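Salian Self-Care Journal, reviewed

I bought the Salian journal in the spring, when my idea of looking after myself was eating dinner over the sink. It wants 10 minutes every morning and has a box for your mood, scored by coloring in a little sun. I have colored in a lot of very small suns.

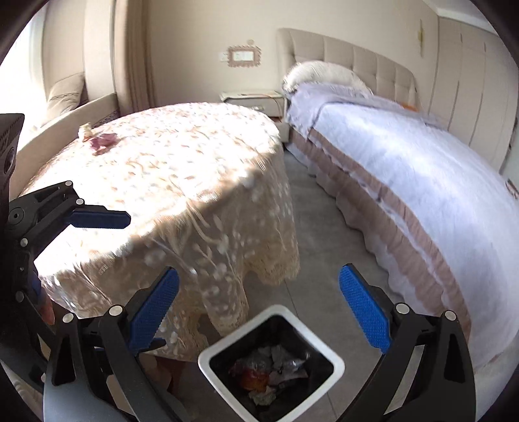

The weekly pages are the good part. You write down one thing you did for yourself and one thing you're letting go of, and by week 9 I had stopped putting "laundry" for both. My letting-go list reads a lot like that little bin with the white rim, all crumpled wrappers and plastic. Paper's thick, binding's fine, quotes are unbearable. Four small suns out of five.

Areti Gkikas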